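Carries belong in your week

Most of the members who train at Gundeck do their presses, their rows and their squats, and then go home. The farmer's walk gets left for the end, and by the end there's no grip left for it. For the April block we are moving carries to the front of the session twice a week, and this item explains how to set them up.

A loaded carry is simple. You pick up something heavy in each hand, walk a set distance and put it down. It works the hands, upper back, hips and trunk at once, and it asks very little in the way of technique. That makes it a good choice for people who train at home with not much equipment.

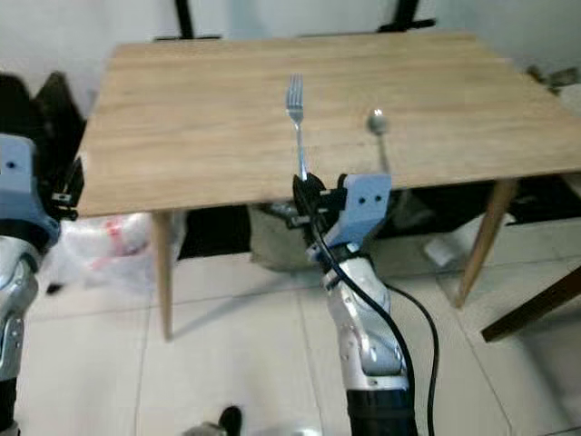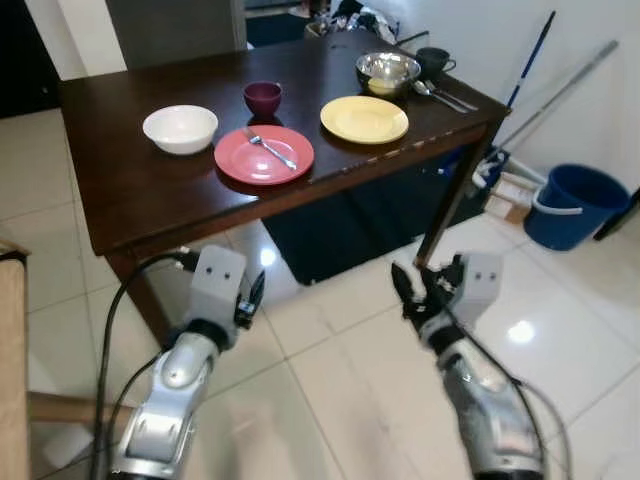

Mwanaisha Mbwambo wrote back after the last newsletter that she had stopped doing carries altogether because her forearms gave out long before her legs or back felt any work. She wanted to know whether she should use straps, or drop the weight and walk farther. She also said her deadlift had stalled at the same time and she suspected the two were connected.

They may well be. If the bar is rolling out of your fingers on the last rep, your back never gets the set it was ready for. I would leave the straps in the bag for carries and use them, if you must, on your heaviest pulls only. Drop the weight for two weeks and build the walk back up. Grip comes along slowly but it does come along, provided you train it while you are fresh.

How to start

Pick a weight you can hold at your sides for 45 seconds without setting it down. That is your starting load, whatever it happens to be. For one of our members it is a pair of sandbags with handles sewn on. For another it is 85 pounds in each hand on the old Pomier frames, which are awkward and swing if you rush.

Stand the weights on either side of your feet, not in front. Squat down, take hold in the middle of the handle and squeeze before you lift. Stand up as you would with a deadlift. Wait until the load has stopped moving, then walk with short, quick steps. Long steps make the weights swing, and once they swing you are fighting them and the floor both.

Keep your chin level and breathe. A lot of people hold their breath for the whole trip and then wonder why they are dizzy at the turn. Take small breaths through the walk and don't try to empty your lungs.

The turn itself is where most drops happen. If you have the room, walk a wide curve. If you don't, set the weights down, turn around and pick them up again. The extra pickup is good practice anyway.

The four-week plan

Week one: four trips at your starting load, full rest between them.
Week two: same load, six trips.
Week three: add a little weight, back to four trips.
Week four: one day at the week three load for five trips, and one day with a single weight in one hand, switching sides each trip.

The one-handed version, often called a suitcase carry, will feel harder than the numbers suggest. Go lighter than half your usual total. The job is to stay upright, so stop the trip when you start to lean.

Do your carries after the warmup and before anything else that uses the hands. Rows and chins will suffer a bit on those days. Cut a set from each and don't worry about it.

A note on equipment

Thick handles are useful, but they are not the place to begin. The Geltwood grips in the rack by the door are fine for a second month. If you have been carrying on a regular handle for less than that, leave them alone. Chalk is allowed as long as you sweep up.

Anyone who wants a spot in the Minja carry medley should put their name on the sheet at the desk. There are two weight classes this time, and the course has one turn - set down or curve, your choice. Gloves are fine, straps are not.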